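Grondar workshop notebook
June, evening

Got the Sima trail guide kiosk talking to the visitor map this afternoon and I am still a bit giddy about it. For anyone picking up this page cold: the kiosk goes in the lobby of the Suseo lodge, so that guests coming in from the lake can plan their next day without standing in line at the desk. It has a touch map, a short list of things to do near the lodge, and the weather for the three trailheads. It's been sitting on my bench for weeks, showing the same gray rectangle every time.

The trouble was the trail list. We had 922 entries in the export, and a lot of them were the same walk under different names. The east shore loop was in there as the loop, the shore path, the old ferry walk and (my favorite) "nice flat one". I merged by starting point first and by length second, and that cleaned up far more than I had hoped. What's left reads like a real list now, and you can scroll it with a thumb without getting lost.

Map tiles next. At full zoom the lake was taking so long to draw that I thought the screen had frozen. Cut the outline down to 2,000 points and it snaps into place! You lose a few tiny coves on the north side. I put two of them back by hand, the kayak landing and the picnic cove, as those are places people really paddle to. 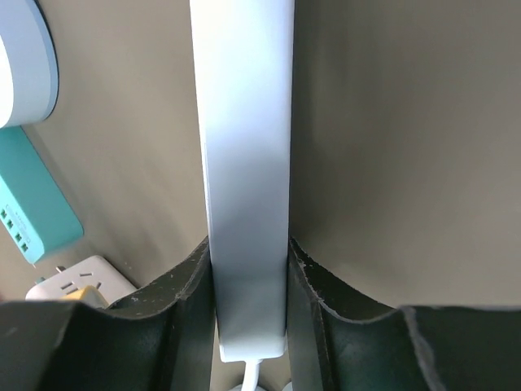

Once the tiles were quick I could finally try the "what fits in an afternoon" button, the bit I've wanted to build since the start. You tap how many hours you have, whether there are small kids along, and whether you mind getting wet. Then it gives you a handful of suggestions with the drive time from the lodge included. I tried it as a family with three hours and a toddler, and it offered the boardwalk, the fish ladder and the mini golf. Lovely. Then I tried it as someone with a whole day and no fear of rain and it sent me up the Indalex ridge trail, over the top, and back by the water shuttle. I'd do that tomorrow if the bench were clear.

It does one silly thing. If you pick one hour, it still offers the shuttle cruise, which takes longer than that just to go out and back. The cruise entry has its length stored as sailing time to the far dock only. Fixed in my copy, not in the shared one yet.

Wording. I rewrote most of the short blurbs over lunch. The old ones all said "breathtaking" and told you nothing. I'd like every blurb to answer the things people ask at the desk: where do I park, is there a bathroom, can the dog come. So the fish ladder one now goes "Park by the mill, bathrooms at the gate, dogs on leash, best in the morning when the light is on the water." Much better to read, and short enough that the text stays at the big size.

Large text mode is good, by the way. I stood across the room and could read every trail name. The yellow on the ski rental button is too pale, so I've swapped it for the darker one we use on the printed map.

Seasons took the rest of the day. The switch from summer to winter listings was one big on/off, which means the snowshoe loops would all show up on the same morning, snow or no snow. I split it so each activity carries its own opening and closing month. The skating pond and the sledding hill get a manual toggle for the desk staff. The ice cave tour stays hidden until we hear from the operator. Tested by setting the clock forward to January, and the whole home page changed over: sleigh rides, the fire pit evenings, the frozen falls walk. It made me want to book a room.

Printing works too. The little slip with the chosen route comes out at 300 dots per inch and the QR code scans on both of my phones, even when I crumple the paper a bit first. The trailhead photo prints as mud, so I took it off and used the space for the shuttle times.

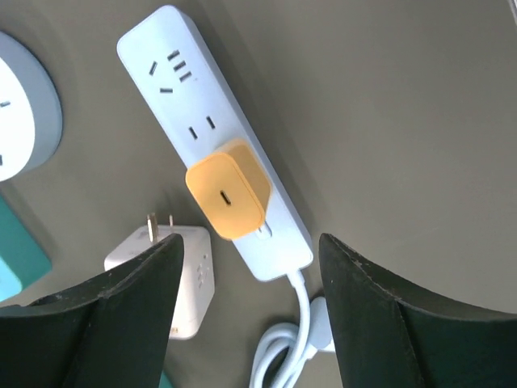 Left to do

- Push the cruise length fix to the shared list.
- Ask Suseo which door the kiosk faces. If it gets the low sun I want the matte screen cover.
- 9 blurbs still in the old style, all of them restaurants. Need opening hours before I rewrite them.
- Idle screen: goes back to the map too fast. Give people longer to read a trail page.
- Add the bus stop at the marina. It's on the paper map and missing from ours.
- Try the afternoon button in Spanish. The word for "boardwalk" runs off the edge of the tile.
- Snow depth feed for the ridge. The test one answered fine at 4:30, so I'll leave it running overnight and read the log with my coffee.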